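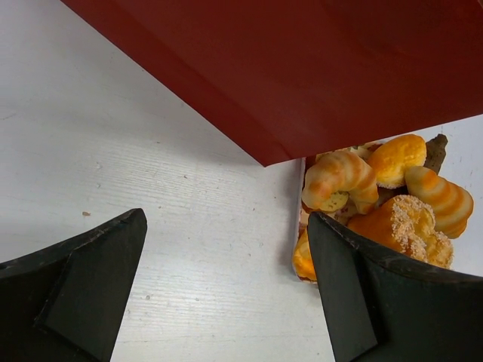
# Clemusetti Bakery Packing

Records of toy bread and pastry items, a white tray and a red paper gift bag on a white tabletop. Release 2 contains 228 sequences, maintained by Osian Parri. 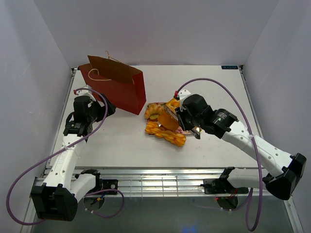
## Contents

The toy food includes a croissant and a braided pastry — both labeled `pastry`. The bag is labeled `bag` regardless of its angle.

## Corrections

Report labeling errors to the Sasovby office by Friday noon.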